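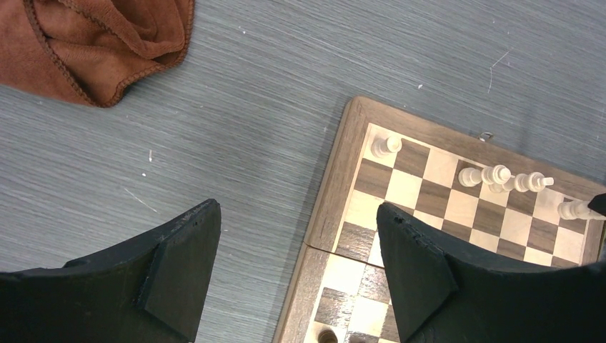 Costing a two-arm bench cell

Capital requests for robot arms tend to arrive with the arm price at the top and very little underneath. At Rimska, a contract packing firm with two sites, the first request for a two-arm cell ran to a single page. The one approved six months later ran to 11, and the arms had fallen to less than half of the total.

The trial task was picking small turned parts from an open tin and standing them upright at fixed positions on a grid. Chess pieces were used in place of customer parts. A full set costs little, comes in six shapes, and gives a grid of known pitch to place on. Most of the figures that went into the final budget came from that task.

Fingers and other wearing parts

Gripper fingers should be budgeted as consumables. They meet the table, the board and the tin as well as the part, and their tips and edges chip and scuff with use. Rimska's first budget carried one pair per arm and no spares. The revised budget allows four pairs per arm per year, plus a drawing of the finger so that a local shop can make more. 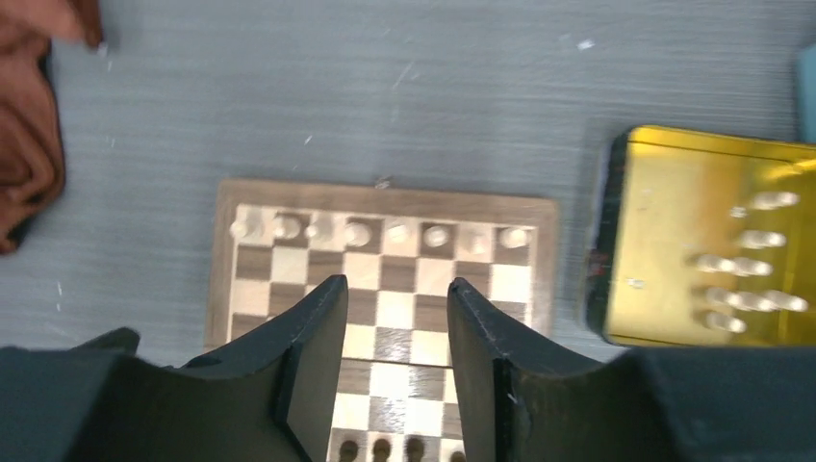

Cables come next. A cable that follows the arm from base to wrist bends at every joint and should be ordered in pairs, with the spare kept on site. Lead times matter more than price at this level. The supplier, Mellor, quoted 40 days for a wrist cable that cost less than a day's hire of the cell.

The wrist camera should have its own line. A camera mounted close to the gripper sees the fingers as well as the work, and the fingers can take up a good part of the view. If parts are to be checked after placing, the budget will usually need a second camera at a fixed point beside or above the table. Rimska priced both, with brackets, and dropped neither.

The table and what surrounds it

Buyers often leave the enclosure to the end, when the remaining money decides what it will be. It is better priced early. The cell needs a flat top, side and back walls in a plain pale colour, aluminium posts at the corners and a stiff rail at the front to carry both arm bases. Shiny items inside the walls are a cost too. A gold-lined tin throws glare back at a camera, and time spent adjusting lights or exposure for it is charged at the integrator's day rate. A matt tray would have been the cheaper purchase.

Reach should be checked on a drawing before the order is placed. With two arms mounted side by side at the front, each has to cover its own half and some of the other's. At Rimska the container of parts went to the right of the board, under the right arm, with the left arm free to work the far left corner. Moving the container later would have meant new taught positions and 11 hours of labour.
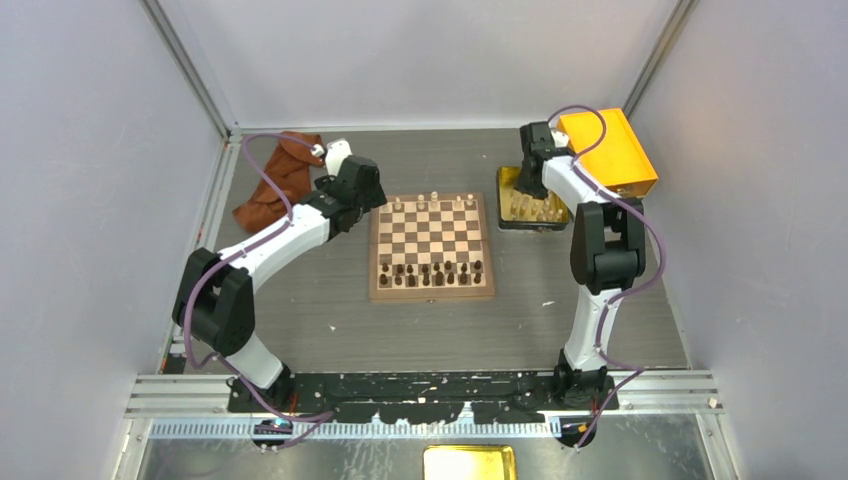

Labour

The approved budget set aside 174 hours of staff time for the first quarter. This covered setting out the work, resetting it between runs, clearing up and logging faults. Resetting took the largest share. Each run began with parts on their sides in the tin and ended with some of them standing on the board, and a person had to put them back.

The original request had allowed 74 hours, on the assumption that the cell would be left alone once commissioned. The Stornlow site, which took the second cell in September, used the higher figure from the start and finished the quarter inside it.

Rates should be stated separately for technician and operator. The two are often merged in the request - a habit that hides the cost of having a technician pick up pawns. 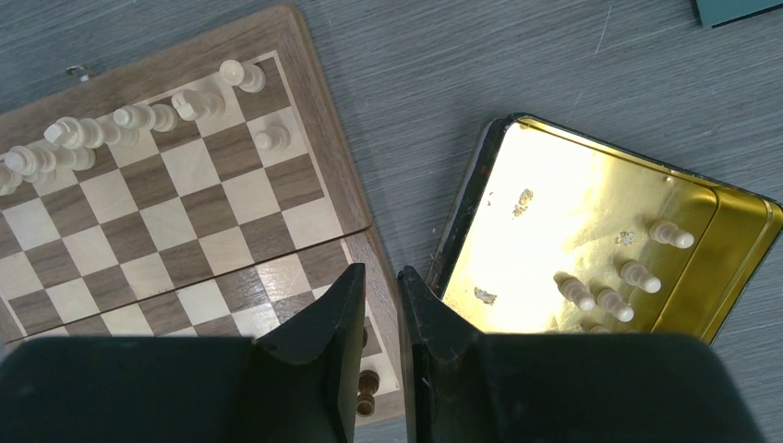 Hire, lease or buy

Minedetti, the integrator on both sites, offered all three. Hire suited the trial, when the parts, the tin and the finger shape were all still open to change. A lease with a fixed service visit suited the first production year. Purchase made sense only for the table, walls and rail, which hold their use whichever arms are bolted to them.

Two points in the lease deserve attention. The first is who pays for fingers, since many agreements class them as tooling and leave them with the customer. The second is the condition in which the cell must be returned. Scuffed panels and a scratched work surface are ordinary wear on a bench of this kind, and the agreement should say so in writing before delivery.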